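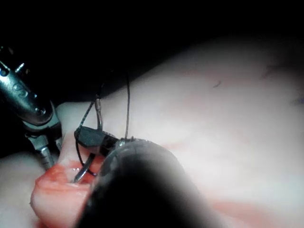
My mother has one question about robots, and she's asked it every Thanksgiving since I started writing this column: can it sew a button on yet? She asked again last week, over the phone, while hunting for her glasses.

So I took it to Fumiko Amano, who works on suturing robots at Drodier, and she laughed for a good long while. Closing a cut, she told me, is sewing at its fussiest – a curved needle, slippery thread, a surface that gives when you push on it. Her team logged 738 practice stitches in March. A person stepped in on 136 of them, mostly over tangled thread.

I thought that sounded pretty great! Then I asked about my mother's button. "Oh, that's harder," she said. Nobody hands the robot a fresh needle in your kitchen, the lamp is terrible, and the shirt is a different shirt every time.

Haruna Sekiguchi runs the alterations floor at Gronda, where they tried a mending arm for 18 days. It hemmed flat napkins just fine (she kept a few). Pants were another story, and she ended up with 4 pairs sewn shut at the ankle.

Would she try it again? Sure, she said, if it learns to thread its own needle. I called my mother back with the news. She'd found her glasses and done the button herself.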